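Speaker notes: "Two Arms, One Table"
Student robotics showcase, evening session
Arden Robotics Club

Start without a slide. Wait for people to sit down. Say hi, say the name of the club, and say that we meet in the old print room at Arden, so everything we own has a little ink on it.

Opening
We are a student club and this is our second year working on two-arm handling. In the first year we tried to do everything (folding, pouring, stacking cups) and finished none of it. This year we picked one family of tasks, small things on a table, and stuck with it. I can't tell you how much more fun it got! When you do the same job over and over you start to notice stuff, like how much a grip changes if you come in a finger's width too high.

Who did what
19 members this year, split into two teams. Team Ploridden works on the motion side, Team Melis on recording and labeling. The names come from a board game and I will explain them at the break if you really want to know. Teams swap halfway through the year. Please say this slowly, because the swap is the best idea we had. People who have labeled bad demos for weeks drive the arms so much more carefully afterward.

How a session goes
One person drives, one person watches the table, one writes. Runs are kept short. After 10 runs the driver gets up, even if it is going great, especially if it is going great. We had a long argument over that rule and I was on the wrong side of it.
The writer notes what was on the table, which arm went first, and one sentence on how it felt. "Left arm hesitated" is a good sentence. "Fine" is banned.

Next slides. Give each one time, drink some water.

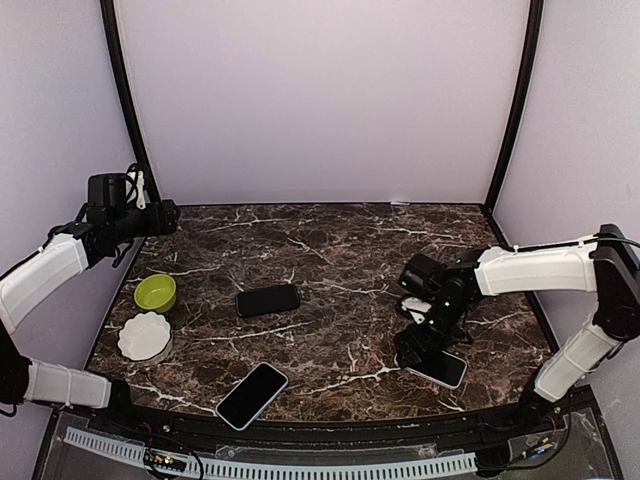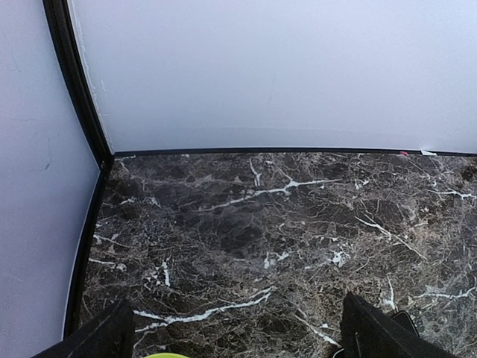
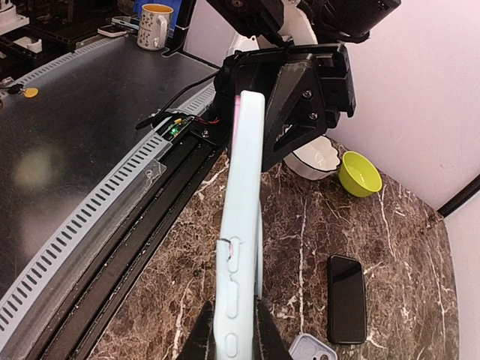
Choosing objects
OK, so why do we care so much about what goes on the table? Our first object list was all wooden blocks, and blocks are too kind to you: flat sides, same size, and they forgive a sloppy approach. For the Varden round, the friendly contest we enter in the spring, we wanted everyday things with different problems built in. Phones are thin and lie flat, so there is very little to get hold of. A soft case is the opposite kind of trouble, and when it's held upright on its edge like the mint one, with the button bumps facing you, you can see how narrow the part between the fingers is. Bowls have a rim, and a wavy rim like the white one's gives a different grip depending on where you meet it, while the little green one is the same all the way round. Ask the room which bowl they would rather pick up. Somebody always says the wavy one and I love hearing why.

If there is time: talk about deciding which arm takes which object. Draw it on the whiteboard, skip the math.

Questions will probably be on cost and on how to join. Cost: point to the sheet by the door. Joining: come at 4 in the afternoon, no experience needed, bring a notebook.

Leave the contact slide up and stay near the front table afterward.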